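Games > News > Indie > Updates

News Reviews Previews Forums Podcast

Lurno patch rewrites save system, adds co-op for Macaraeg map

Prostell has released the third update for its farming and trading game Lurno, replacing the save system that players have been complaining about for most of the spring. The patch went live at 3 p.m. and is free for everyone who owns the game.

The old system wrote the whole world to disk every time a player slept. On small farms that took a second or two. On larger ones, especially those with more than 50 workers, the game could hang long enough for people to force it closed, and that often left them with a save that would not load. The studio says it received 289 reports of lost farms between launch and March.

Under the new system only the parts of the map that have changed are written. The game also keeps the last three saves for each farm, and older ones can be loaded from the main menu. Existing farms are converted the first time they are opened. Prostell recommends copying the save folder before installing the patch, as converted farms cannot be opened in earlier versions.

The update also brings two-player co-op to Macaraeg, the river valley map that had been single-player only. Both players share one purse and one warehouse. Guests can plant, harvest and sell, but only the host can hire workers or buy land. The other maps will get co-op later, though the studio has not given a schedule.

Market prices have been changed too. Fruit used to drop to almost nothing after a player sold 1000 units in a season, and many players simply stopped growing it. Prices now fall more slowly and recover over the winter.
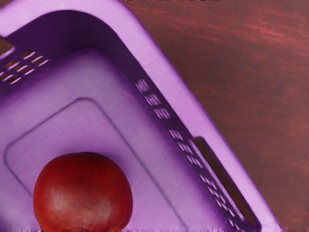
By Theresia Nägeli | PC News

Smaller fixes include a bug that made carts get stuck at the Ement bridge, missing sound in the mill, and a crash when the map was zoomed out during a storm. Controller players can now rename farms without reaching for a keyboard.

Some problems remain. Workers still ignore gates that were placed before a fence, and the Portuguese text runs outside its boxes in the trading menu. Prostell lists both as known issues and says they will be handled in the next patch.

Console versions of the update are being tested and will follow once they are approved. Saves cannot be moved between PC and console.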